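Subject: Re: [fiststead-music] Kandeck single and the June listening evening

Hello all,

thank you, Dušan, for the long message. I answer only the parts where I have something useful to say.

Dušan Vlček wrote:

> The new Kandeck single passed 2,778 plays this morning and I think we should
> give them the closing slot in June. Gill have played last two times already.
> Also, can somebody tell me if the radio edit is the same mix as on the
> cassette? To me the drums are much louder.

I listened to both versions with headphones, one after the other. It is a different mix. Vlastimil Hudec made the cassette version at home, and the radio edit was done again at Indside by Ľudovít Tichý. The second verse is shorter by four lines, and the drums are louder, so your ears are fine. 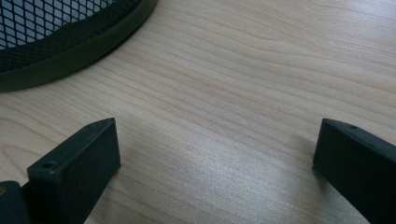 About the closing slot I am less sure. Kandeck have only five finished songs, and the singer told me she prefers to play early, while her voice is fresh. Gill have a longer set and they do not mind waiting. I would leave the order as it was — but if Bohumila Slanina thinks otherwise, I will accept it, as she knows the room better than me.

One small correction to the number. In the evening I saw 2,863 plays, but this is the radio edit and the first upload counted together. For the poster please write only "new single". Last year we printed a number and it was old before the paper was on the wall.

We have money for 100 posters. If we go to the cheaper printer we must take 1,000, and I do not know where we would keep them.

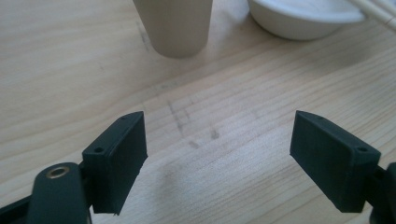
*Paper cup on the light wooden table*

Two people also wrote to me privately with the same thing, so I put it on the list.
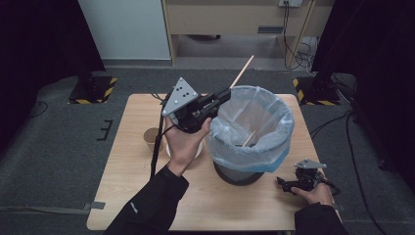
Will the cassette be sold at the June evening?

Vlastimil is bringing the copies he still has at home, and they will be sold at the door after the first band. Please bring coins if you can.

I still need the lyrics of the third song from Kandeck for the booklet. The file I received has two different choruses and I cannot guess which one is sung now.

Best regards,
Lenka Vrabec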